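4. Controller and simulation tests

After the planner was finished in May, we had paths that looked good on paper, but the arm could not follow them well. The error was largest when the wrist changed direction. For this reason we rewrote the tracking part of our program, Stakodik, and tested it in simulation before asking for time on the real arm in the Vernau laboratory.

We prepared 4000 start and goal pairs. Each run was stopped if a joint went over its speed limit or if the path took longer than 13 seconds. The viewer draws only the arm and a plain background - this made the replay faster on our laptops.
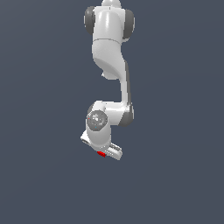
Figure 6. The arm in the simulation viewer, with a red object at the gripper.

With the old controller we had no complete set of results, so a fair comparison is not possible. With the new one, 3469 runs reached the goal. Most of the others stopped on the speed limit, and we think the smoothing step is too weak near the elbow. We tried a window of 25 points there, but then the arm cut the corners of the path.

The log reader, Deno, still loses the last line of a file when a run is stopped early. We will correct this before the next tests.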